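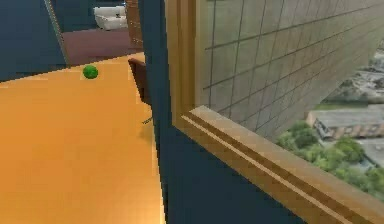

Page 6 of 8

Home | Boards | Renting & Moving | Log in
Search this board Go

Etwood bond cleaning, who pays?

puko_flat: Lease on my Etwood unit ends in May. Arkness wants $400 for a cleaner they picked. I've had a quote for $200 from Kabbaj. Can the agent insist on theirs?

gumleaf: Read your lease. Mine only said the place had to be reasonably clean. I did it myself and got the full bond back.
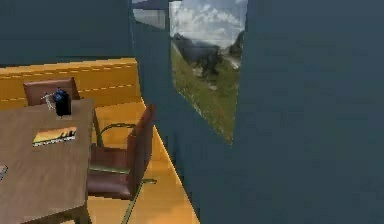 I did keep the entry report and went through it room by room before handing in the keys.

tramstop8: Disagree with doing it yourself. Arkness knocked me back over the oven and I paid twice. Use their cleaner and be done with it.

gumleaf: That's double the price for the same job. Ask Kabbaj for a receipt and a free re-clean in writing.

puko_flat: Will do. Walls look fine to me, so I'm leaving those alone.

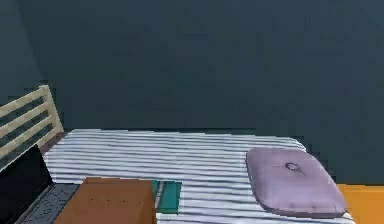
Bed and back wall

tramstop8: Wipe them anyway. They'll check.

Contact us | © Puko Renters Board | Back to top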